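Ring stand and funnel on a covered table: how do you set it up?
Asked by Meifang Deng, Monday, April 27, 2026

I'm setting up a ring stand for filtering on a table covered with brown paper. The base is a flat black plate with a thin metal rod, and the funnel is clear plastic. Should the funnel go in before or after I wipe it?

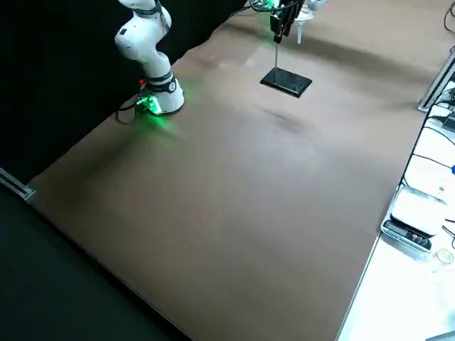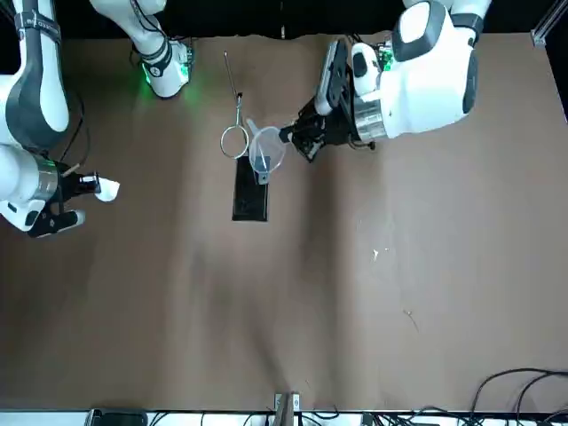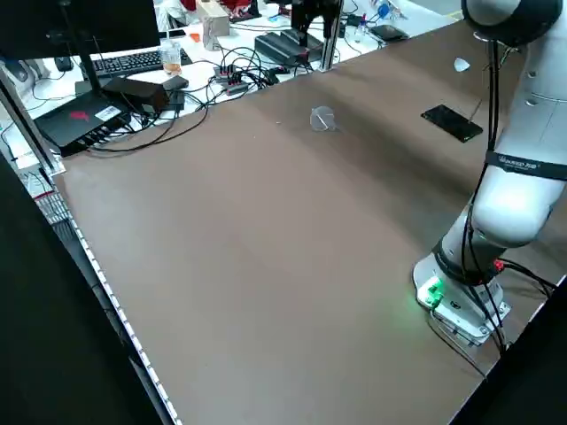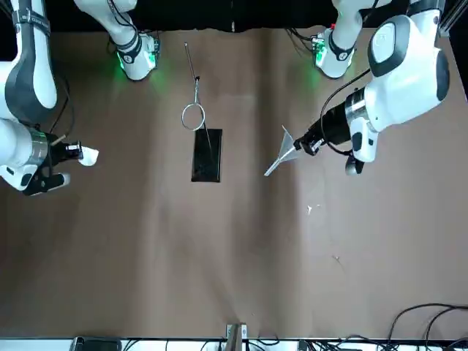
Second and fourth: the funnel near the ring

Jérémie Arnaud
Wipe it first with a clean tissue, then lower it stem down through the ring. Tighten the clamp before you let go. Keep the ring over the base or the stand will tip. Tape the paper at the corners too.

Chunhua Qin
I just rinse mine. Been fine for almost 6 years.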